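About Us

Hi, and thanks for clicking on the page most people skip! I'm the person behind Kuken, and if you've written to us through the contact form, I'm almost certainly the one who wrote back. We help small and mid-sized shops, labs and technical schools buy robots and automation equipment without wrecking their budget for the next three years. We don't build robots and we don't sell them. We sit on your side of the table, read the quotes with you, and help you work out what the whole thing is going to cost once it's bolted down and running.

How I ended up doing this

I spent a long stretch of my working life in purchasing for a company that made door hardware. Hinges, latches, strike plates, all the stuff you never look at. One spring the owner came back from a trade show very excited, and by the end of April we had a robot arm on order. I signed the purchase order myself. The price on it was fair, and I was pretty proud of the discount I'd talked them into.

What I hadn't put in the budget was, well, nearly everything else. The floor wasn't level enough where the arm was going to stand. We needed a different electrical panel. The gripper that came in the quote was fine for one of our parts and hopeless for the other sizes, so we bought a second one, and then a changer to swap between them, and then somebody had to be sent on a training course (two somebodies, once we realized people take vacations). The arm worked nicely in the end and I still have a soft spot for it. But I had to go back and ask for more money so many times that year that I started taking the stairs so I wouldn't meet the owner in the elevator.

After that, other people in purchasing began calling me. Friends of friends, mostly. They had a quote in front of them and wanted to know what was missing from it, and I found I really liked those calls! I kept notes on every one. The notes turned into a spreadsheet, the spreadsheet got embarrassingly long, and at some point I was spending more evenings on it than was healthy. That's more or less when Kuken became a business with a name and a bank account.

What we do all day

Most of our work comes in one of a few shapes. Some customers haven't bought anything yet and want a number they can take into a budget meeting. Some have two or three quotes and can't compare them - one includes installation, one has it as an option on page nine, one doesn't mention it. And some have already bought the thing, it's sitting there, and they'd like to know what it'll take to get it earning its keep. We're happy with any of these, though I'll admit the first one makes for calmer phone calls.

We use a planning sheet we call Gerkton. It's the great-grandchild of that first spreadsheet, and it has 602 lines in it at the moment. Please don't be scared off, you will never fill in all of them. A typical customer touches maybe a sixth of it. The rest is there for the odd cases: compressed air, ceiling height, who pays for shipping when a part goes back for repair, whether the software license is per machine or per year or per something nobody in the room can define. Every line is on there for the same reason, somebody got a bill they hadn't planned on.

A first planning call takes 45 minutes and we don't charge for it. Bring whatever you've got. A finished spec is great, a sketch on the back of a packing slip is fine too. I'll ask a lot of questions about your parts, your people and your building, and rather fewer about the robot, which surprises some folks. By the end we usually both know if it makes sense to keep going.

If we do go ahead, you get a written budget with three columns: what you pay to get the equipment in the door, what you pay to get it working, and what you pay every year after that. That last column is the one I care about most. Spare fingers, cables, calibration, software renewals, the hours your own people put in. I've seen a very cheap machine with an awful third column, and I've seen the opposite, and you can't tell which one you're looking at from the front page of a quote.

How we think about hands and grippers

This comes up so often that I decided to put it on the page. People call wanting to know if they should buy a simple two-finger gripper or one of the multi-fingered hands, and they've often seen a video that has more or less made up their mind.

My answer is always to start with the objects. Lay out the real parts you want handled and look at how different they are from each other. If they're all one shape and come to you in a tray, a plain gripper will very likely do, and the money you save can go toward a decent feeder. If you've got thin bars and round pegs and chunky blocks all in the same job, and they have to go into openings of different shapes, then a hand with several fingers begins to look interesting. It also begins to look expensive, because there are more joints, more small parts, more things to check and adjust. So in your budget it needs its own line for upkeep, and its own line for the time it'll be out of action while that's being done.

I also ask people to test before they buy, on something boring. Pegs and plates and slots. A flashy demo with a coffee cup tells you very little about your own work, whereas a board with a few fittings on it will show you how close the thing can get, how long it takes, and how often a person has to step in. Ask for 100 tries in a row, and ask for the log. Sellers who are sure of their equipment don't mind.
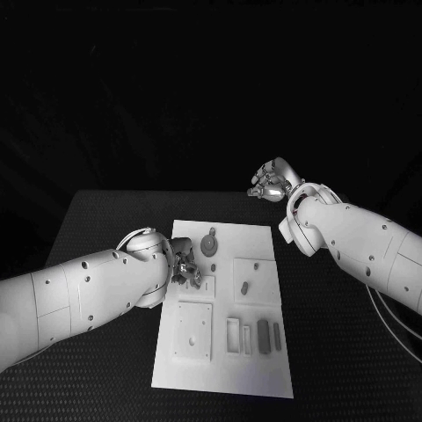
And do ask for the same test on two arms if you're thinking of buying two. Two arms cost more than double one arm, as a rule of thumb you can take from me for free. You've got the second arm, yes, but you've also got more table, more cable routing, more programming, and a whole new subject called keeping them from bumping into each other. We've had customers go through the sheet with two arms in mind, see the total, and happily go with one arm and a good fixture. We've had others where the second arm was the only way to do the job, and we fought for it in the budget right along with them.

Cables, by the way! Please budget for cables. They're the first thing left off a quote and the first thing to wear out, and I like to see a spare set on the shelf from day one.

The Valtonen room

Our office is on the second floor of the Valtonen building in Drurkia, up over a shop that cuts keys and sharpens lawnmower blades, so if you visit, expect some noise before lunch. We've got one good-sized meeting room with a long table and a floor you can draw on with chalk. That floor gets more use than the projector. We draw your cell on it full size, with the doors and the posts and the forklift lane, and then you walk around in it. I can't tell you how many plans have changed in that room because somebody tried to carry an imaginary box past an imaginary fence and got stuck.

You're welcome to bring the people who will be working next to the equipment. In fact I'd love it if you did. They know where the light's bad and which door never closes, and they'll spot a daft layout faster than I will.

How we get paid

We charge our customers a flat fee, agreed in writing before we begin. For a budget review of quotes you already have in hand, it's $600. Bigger planning jobs get their own price, and you'll know it up front. We take nothing from manufacturers, dealers or integrators - no commissions, no finder's fees, no free trips (I do accept pens). If a seller offers you a discount for mentioning our name, tell me, please, as we haven't agreed to any such thing with anyone.

We'll tell you if we think you shouldn't buy. It happens fairly often. Sometimes a better cart and a second workbench will fix the problem, and then I write that up and you keep the rest of your money. One customer framed that letter, which I thought was very sweet.

Things we're not so good at

We don't do safety sign-off. You need a qualified person for that, and we'll make sure there's room for them in the budget, but it won't be us. We don't write robot programs. We don't handle grant applications, although we'll gladly give you the figures in whatever layout your application needs. And we're not much use on very large lines, the kind with whole departments to run them. Those folks have their own people.

We're also a bit slow in the weeks when everybody's fiscal year is ending. If you know your budget is due then, write to us early, even if all you have is a vague idea and a deadline.

Getting in touch

The contact form is the best way. Tell us what you make or teach, what you're hoping to hand over to a machine, and when your budget has to be in. You don't need to know the make or model of anything. If you have quotes already, attach them, all the pages please, including the terms at the back in the tiny print (I enjoy those, don't ask). I read everything myself and I answer most messages within two working days.

Page last updated August 7, 2025. The planning call slots on the booking page are up to date, and there's a blank copy of the short version of Gerkton on the downloads page if you'd like to poke around in it first.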